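Home Orders My Tickets Help Contact

Ticket 2102: Table grommet won't stay flat, spice powder getting everywhere
Status: open

Hi Prullau team, me again (I wrote in November about the missing felt pads, all sorted, thanks!). I bought your desk in the light wood and I've been using it as a kitchen table, which I know isn't what it's for, but it fits the wall perfectly and I love the color. My trouble is with the little brown oval cover at the back. Every time I wipe the table it pops up on one side, and then whatever I've spilled goes down the hole and onto the floor.

And I do spill! I fill small jars for my sister's market stall, so there's a big glass jar of golden-brown powder sitting on that table most of the week. It's fine as flour and it gets into everything.

What I've tried so far:
- pressed the cover down hard. Stays put until the next wipe.
- turned it around, in case it only fits one way. Same thing.
- two strips of thin tape on the rim. Worked for 8 days, then the tape went gummy and I had to scrape it off.

It's sitting flush right now, but I don't trust it one bit.

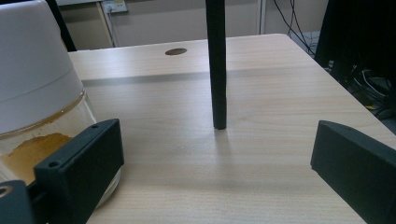 Jhun Malabanan replied: Hi Pacita, please don't use tape again, the glue can dull the finish. Lift the cover out and check the underside for packed powder. The clips are shallow and it doesn't take much to stop them catching. Brush them dry, no water, then press at both ends of the oval together. If it still lifts, I'll mail you a new cover, part 951, no charge.

OK, did that this morning. You were right, there was a hard yellow crust all along one clip! I got it off with an old toothbrush and a toothpick. It clicked when I pushed it back in, and I don't remember it ever clicking before (maybe when it was new?). I've wiped the table twice since and it hasn't budged.

Could you keep the ticket open through next week anyway? I have a big batch to fill and that'll be the real test. Also, do you sell the cover in a solid version with no opening at all? I don't run any cables there and I'd happily pay for one.

Pacita Macapagal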